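Valtside Shared Workshop, Prindotville
Arm bench, pre-run check, April
Checked by: Lutz Lammers
Task on bench: shuttlecocks into tube

1. Emergency stop
Pressed and released 3 times from the front of the bench. Arm halted each time. OK

2. Base bolts
Torqued with the short key and marked with paint pen. Recheck after 6 hours of running. OK

3. Gripper
Jaws open and close fully on the jog buttons. Pads cleaned with a damp cloth. OK

4. Arm cable
Loop at the wrist has enough slack through full travel. Don't zip-tie it any tighter. OK

5. Power strip and leads
At the back of the bench, behind the paper. Leads are tangled and hard to trace to their plugs. Label both ends before the next session. FIX

6. Bench covering
Brown paper is creased but usable. It curls up along the back edge. Tape it down. FIX

7. Grid tape
Blue tape is frayed and partly peeled on one of the long strips to the right. Replace the whole strip, don't patch it. New roll of Plastar is in drawer 2. FIX

8. Speed limit
Set to slow in the Eyvindsson controller. Leave it there until items 5 to 7 are signed off. OK

9. Bystanders
Stand behind the yellow floor line while the arm is live. Long hair tied back, no lanyards. OK

Logged in the bench book, page 194. L.L.

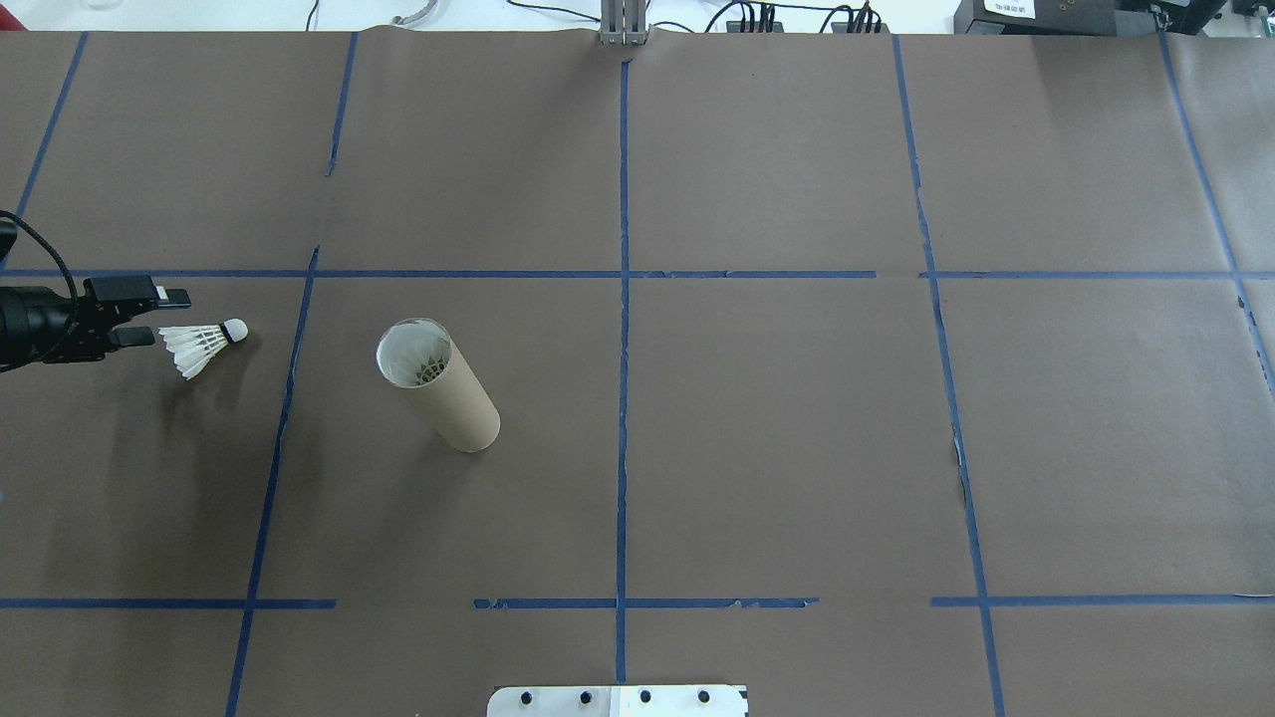
Arm bench with shuttlecocks, tube and taped grid (items 3 to 7).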